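Zisent two-arm bench kit -- review after one term

Posted September 2020 by Nelli Ahonen

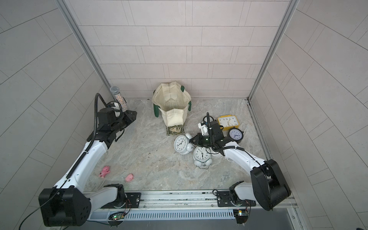
Quick one as people keep emailing me about the money side. We bought the Zisent pair for the sorting and packing work at Hurkurthorpe, mixed household bits into bags mostly, and I did the budget so I get the questions.

Arms themselves: good. Grippers hold awkward shapes better than I'd hoped. Long things, round things, soft toys all fine. Flat and slippery less so. Had 4 faults in 26 weeks, three of them cables. Watch your cables. There's a lot of slack looping over the wrists and it wants tying down properly, allow an afternoon.

What the quote leaves out:

Rail and mounting plates. Separate line, 480 on ours. Don't skimp, if the bases shift you redo the whole setup.

Frame posts and wall panels for the booth. Hugo Segura built ours out of stock lengths, much cheaper than the Mamo enclosure which was silly money. We went for a tiled look on the walls and marble on the floor, pale colours. Shows the dirt. Budget for a brush.

Spare gripper fingers. 97 a set. Get two sets at the start, delivery was slow and we lost days.

Stuff to pick up. Sounds daft but it adds up -- alarm clocks, canvas bags, plush toys, whatever. Charity shops first. Rocío Cantero got most of ours for very little and the odder the better for testing.

Small boards under the rail are a bit exposed for my liking. I'd want a cover over them, none supplied. Zisent support said they'd look at it, that was a while ago.

Manual is poor. Setup pages are in the wrong order and the bit on wrist cameras is half a page. Phone support much better, ask for Lucía Robles if you can.

Did look at Savico too. Nicer software, single arm only at our price, and a second arm later would of meant a new controller. So no.

Would I buy again? Yes, but with a fifth more in the pot than the quote says, and I'd order the spares the same day. Next lot of kit goes in the December budget so send me your prices if you've had better ones.

Four stars. Loses one for the manual.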